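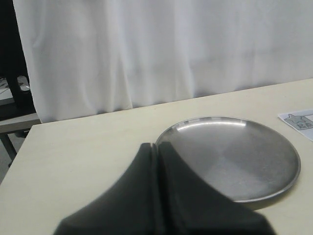

Ticket opened Jun 1, 2018 by Marlies Marti. My Skondmont automatic gains 16 seconds per day since I received it back from service. Before the service it was very regular. At night I leave it dial up on the table, and a round steel plate like the one in the photo, with the low rim, is where I put it when I travel. The plate is not magnetic, I tested it with a compass.

Reply, Reto Frei, Honero workshop: Please tell us the position at night and if the watch was near a speaker or a tablet cover.

Marlies Marti: Dial up, always. The tablet cover has a magnet - I did not think of this.

Reto Frei: Please send it in. Insurance up to 900 francs is included.

Update, workshop: Hairspring was magnetized. Demagnetized, then regulated in five positions. Gain is now three seconds per day. No parts changed, no charge.

Status: waiting for customer to confirm after one week of wearing.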